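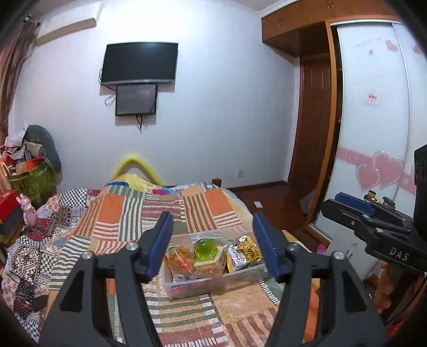
Where should snacks be kept in a bedroom or guest room?
In one box with a cover, stored off the bed and away from the bedding. The box can come to the bed when someone wants it and go back afterward.

Housekeeping Practice, Unit 3: Food in Sleeping Rooms
Handout prepared by Sowmya Salian

Read this before the practical. Bring it with you, along with your room checklist from Unit 2.

1. The box
Use a clear plastic box so the contents can be checked without unpacking. The box in our photo holds a jelly cup, a wrapped pastry, a wrapped square cake and a yellow bag of crunchy snack sticks, among other things. All of these are single portions or close to it, and they suit a bedroom better than a large shared packet.

2. Packing order
Soft items are crushed first, so plan around them. Bags of sticks or chips stand along a side or lean in a corner. Cakes and pastries lie flat with nothing on top. Jelly cups go upright – a cup on its side can split at the seal when the box is carried.

3. Dates
Check every wrapper when you refill. Put the oldest items where the hand goes first. Anything past its date comes out the same day and is written on the sheet. Vasanthi Pinto will show how to read the different date formats in the practical.

4. The bed
A patchwork quilt hides crumbs well, especially in the printed panels. Shake it outdoors and run a hand along the seams before remaking the bed. Blankets bunched at the head of the bed should be opened out and checked too. Do not brush crumbs toward the headboard, where they fall behind the rail and stay there.

5. Outlets and cables
Keep drinks and jelly away from any outlet at bed level. If a screen is mounted over the bed, look for hanging cables before you lift the quilt.

Practical task
Work in pairs. You have 15 minutes to empty a box, wipe it, check the dates and repack it. Arsen Sirko will mark the repacking and Huguette Marty the bed.

Written work
One page on food storage in a room you know well. Hand it in to Gopinath Alva by the first class in March.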